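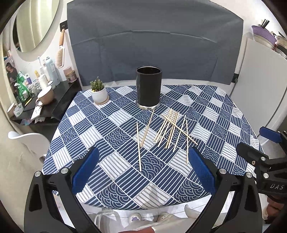 Akum laptop open day, Tullmont
September 21, 2022

Akum opened its repair and assembly site in Tullmont to visitors this week, and I went along for the morning session. There were 11 of us in the group. The tour started at the loading bay and finished in the test room, with a short talk in between.

Assembly

The line we saw builds the Pundon 8, a light convertible with a 360-degree hinge. Screens arrive already bonded to their lids. Staff fit the battery, fan and speakers by hand, then the base goes on with eight screws. Memory is soldered, but the SSD can be swapped.

Test room

Each machine runs a stress test for 59 minutes before it is packed. The units on the bench were fairly quiet at full load, though the area above the keyboard got warm. Akum says the hinge design was changed after 317 early returns, mostly for screens that would not stay put in tent mode. The new one felt stiff to me, and it takes two hands to open.
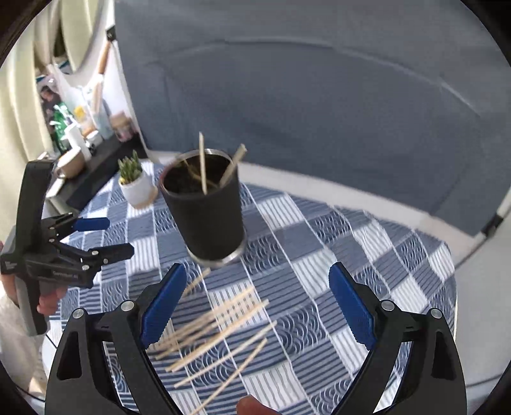
Getting there and what's next

The site is at the far end of the Farías estate, roughly ten minutes on foot from the bus stop. Parking is tight. Bags go in lockers and phones have to stay off on the assembly floor. The next open day is in December and booking is through the Akum website.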